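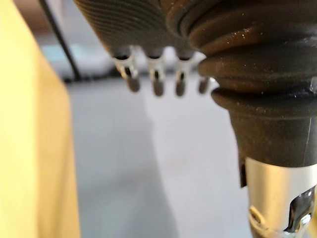 I have sat through a lot of prayer request time in 22 years at the same church, and I have come to think we should cut it down. I don't mean prayer. I mean the stretch before it, when hands go up and we hear the news.

At our Wednesday-sized gatherings, with 15 people in a circle, the requests run most of the hour. Somebody's cousin is having a knee replaced. Somebody's grandson has a job interview. We hear which hospital, which surgeon, and what the parking is like. Then the leader looks at the clock and prays for 12 things in two minutes, and gets one of the names wrong.

I have done this myself as leader. Last August I prayed for the recovery of a man whose funeral had been mentioned ten minutes earlier. His sister was kind to me afterward, but I have not forgotten it.

Jesus told his disciples that their Father knows what they need before they ask him. I take that to mean the details are for us. Some of that is good. Paul says to bear one another's burdens, and you can't carry a thing you have never heard of. But a lot of what we share in the circle is news, and some of it is other people's news. I have heard a marriage discussed in a prayer circle by people who would never have brought it up over lunch. Putting the word "pray" in front of it did not make it ours to tell.

Ximena Sosa led our group for a few months while I was recovering from surgery, and she did it differently. She read a psalm, slowly, and then she said, "Let's pray," and we did. If you had a request, you prayed it. If you couldn't pray out loud, you said a name and the rest of us said amen. There were long silences. I didn't like them at first and kept wanting to cough.

Benedikt Nägeli objected, and I think his objection is the best one. He said that older people living alone may get one chance in a week to tell anybody how they are doing, and if we take that away in the name of being spiritual we have done them harm. He is right about the need. I would meet it with a pot of coffee and half an hour set aside before we start, where people can talk about knees and parking as long as they like and nobody has to bow their head over it.

The other objection is that new believers learn to pray by hearing requests. I disagree. I think they learn to pray by hearing prayer. The disciples asked Jesus to teach them after they found him praying, and what he gave them takes less than a minute to say. It asks for bread and doesn't go into the state of the kitchen.

We have kept a mix of the two since I came back. Requests go on a card, one line each, and the cards get handed around so that each person prays for somebody else's. Some evenings it still turns into a conversation. Last month we spent a good while on a roof. But we prayed for longer than we talked, and I would like to see that most weeks.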